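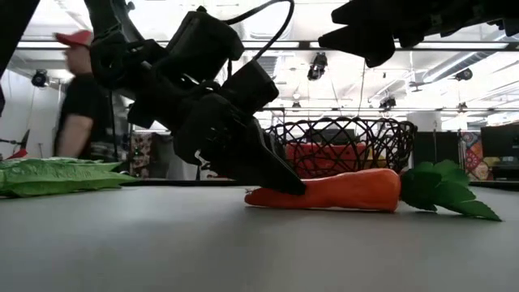 Lekimham Users Forum
Teaching by Demonstration > Methods and Practice

Thread: Leader arms or hand guiding for two-arm basket tasks

Posted by fquezada_lab, 2024-08-28

I am preparing the demonstration protocol for our bimanual station and would welcome comment from groups that have already settled this question. The task is produce handling: artificial fruit and vegetables, one wicker basket, two arms with two-finger grippers facing each other across a table. The operator is to show the arms how to pick up an item, pass it where necessary, and place it in or take it out of the basket.

Our previous protocol, in use until April, relied on hand guiding. The operator stood at the table, held the arm by the wrist and moved it through the task. The current draft replaces this with a pair of leader arms placed away from the table, so that both followers move together under one operator.

My questions are as follows.

1. Is there still a case for hand guiding when both arms must work at once?
2. How do you instruct operators to approach long, low items such as a carrot, where the leaves and the root call for different grasps?
3. Do you keep demonstrations that contain a failed first grasp?

Facundo Quezada

----------

Reply by ymyip

Regarding question 1, we no longer use hand guiding for any task that needs both arms. A single operator has two hands, and each of them is fully occupied holding up a wrist and working a gripper. Two operators can do it, but they lean across each other, and their pauses end up in the recording. In our comparison, 28 of 94 hand-guided demonstrations had to be discarded because a hand or sleeve covered the item at the moment of grasp. Our wrist views were affected most.

Regarding question 2, our written instruction is to grasp the body of the item and leave the leaves alone. Fabric leaves bend under the finger and then spring back, and the item turns in the grip. The operator should lower the arm until the fingertip is beside the item, wait, and close slowly.

Yee-man Yip

----------

Reply by stetommont_bench

I must disagree with the previous post on the first point. Hand guiding gives the operator a direct sense of contact. When a finger presses an item against the tabletop, the person guiding the wrist feels it at once. With leader arms that carry no force feedback, the operator learns of it by sight, and often too late. Our new operators pressed down so hard during their first sessions that the follower arms stopped on a joint fault.

We therefore retain hand guiding for the first stage of training, one arm at a time. Operators move to the leader arms after 7 accepted demonstrations. I would not recommend removing the method from a protocol entirely.

----------

Reply by ymyip

The distinction between training operators and collecting demonstrations is a fair one, and I should have made it. My remarks concern collection only. I have no objection to a new operator moving the arm by hand to learn where the table is.

The joint faults may also have a simpler cause. Please check the scaling between leader and follower. The Pluder configuration we received had the vertical axis set more coarsely than the other axes, and a small drop of the operator's hand produced a large drop at the gripper.

----------

Reply by stetommont_bench

The scaling was checked in April and was equal on all axes. I maintain that the operators lacked any sense of contact.

----------

Reply by carrel_ops

On question 3, we keep them. A demonstration in which the finger slides off the carrot, the arm lifts a little, and the second attempt succeeds is of real value, as the arm will meet the same situation when it runs alone. We ask only that the recovery be continuous. If the operator stops to think for several seconds, the recording is marked and reviewed separately.

With regard to leaves, I would not forbid the leaf grasp. Some items are nearly all leaf. If the protocol says "never by the leaves," operators will spend a long time looking for a body that is hardly there.

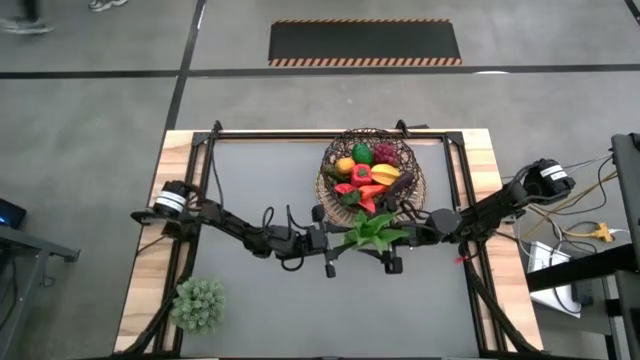 For this type of item our sheet now reads: "Grasp at the thickest gathered part, with the fingers pointing down. Lift until clear of the basket rim before moving sideways." The last part was added after open-weave rims repeatedly caught the ends of leaves. One arm may steady the item or stand ready beside it, but it should not close on the item until the first arm has stopped moving.

We also fix the roles before recording begins. Either arm may be the carrying arm, but it must be stated at the start and kept to the end of that demonstration. Operators who change roles halfway tend to cross the forearms near the center of the table.

----------

Reply by fquezada_lab

Thank you all. The wording on the gathered part is helpful and I would like to adopt it, with permission.

May I ask how others arrange the basket itself? Our draft places it at the far side of the work surface, at equal reach from both arms. One colleague prefers it nearer to the operator's viewpoint so that the contents can be seen over the rim.

----------

Reply by carrel_ops

Permission granted. We keep the basket on the center line and vary its distance between sessions. A basket that never moves will teach the arms a position and very little about baskets.

----------

Reply by ymyip

I agree on varying the distance, with one caution. Do not vary the basket, the items and the operator all in the same session. When our results dropped, we could not establish which change was responsible and had to repeat the work. The Fang logging template has a separate field for each of these. It is worth filling in, even though the form is long.

----------

Reply by marl_7

May I raise a point that the draft does not mention? The position of the operator matters a great deal. Ours sat facing the table from the side, so that moving the leader arm forward sent the follower to the left. Experienced staff adapted and new staff did not, and their demonstrations contained many small corrections in the wrong direction. Turning the leader station to match the table cost us one morning.

----------

Reply by stetommont_bench

Seconded. I would add that the operator should have a direct view of the table as well as the camera views. We tried working from the screens alone, and depth near the tabletop was very difficult to judge.

----------

Reply by ymyip

We work from the screens alone by choice. The arms will have only the camera views when they perform the task themselves, and an operator who looks directly at the table may act on something the cameras do not show. The demonstrations are slower, and I accept that.

----------

Reply by fquezada_lab

This is a larger disagreement than I had expected, and I do not think it can be resolved within the draft. I will amend it as follows: leader arms for all two-arm collection; hand guiding permitted for operator training; failed first grasps retained where the recovery is continuous; carrying arm declared at the start; leader station aligned with the table. The question of direct view will be left open, and we will record 2 sets, one under each condition, with the same operator and the same items.

The revised text will be attached to this thread when it has been approved. Comments on the basket wording are still welcome in the meantime.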